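Small parts getting mixed up in bulk bins – how do you label?

Posted by Hafiz Pattinasarany in Storage & Shop

We keep odds and ends in big gray metal bins and the labels never last. Tape peels, marker rubs off in a month. By March I had two bins I couldn't tell apart without digging. 40 bins total, so I don't want to redo this every season. What are people using that stays put? Cheap is good.

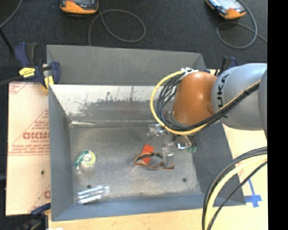 2 replies

Lợi Lưu
Stop using tape. Get the magnetic card holders, the kind with a clear sleeve, and slide paper in. Bin gets a new job, you swap the card. I paid $27 for a pack and did one whole shelf. Wipe the metal down first, dust makes them slide.

Put the label on the short end – whichever side faces the aisle. Sounds obvious, I did half of mine wrong. Also write big. Part name first, then size, then where the spares are. Dont bother with colors unless everyone agrees what they mean, ours didn't and we had three kinds of blue.

If the bins get moved alot, magnets will get knocked off. Then you want wire-on tags thru the handle, if yours have handles.

Jorkon
paint pen. degrease first, let it dry overnight, write the number on two sides. keep a list on the wall that says what each number is. been fine for me with way more bins than that

Hafiz Pattinasarany
Thanks both. Going with magnets on the shelf ones, paint pen for the rest. Will try to remeber to post back.

Contact | Copyright Genduvham Community Help | Back to top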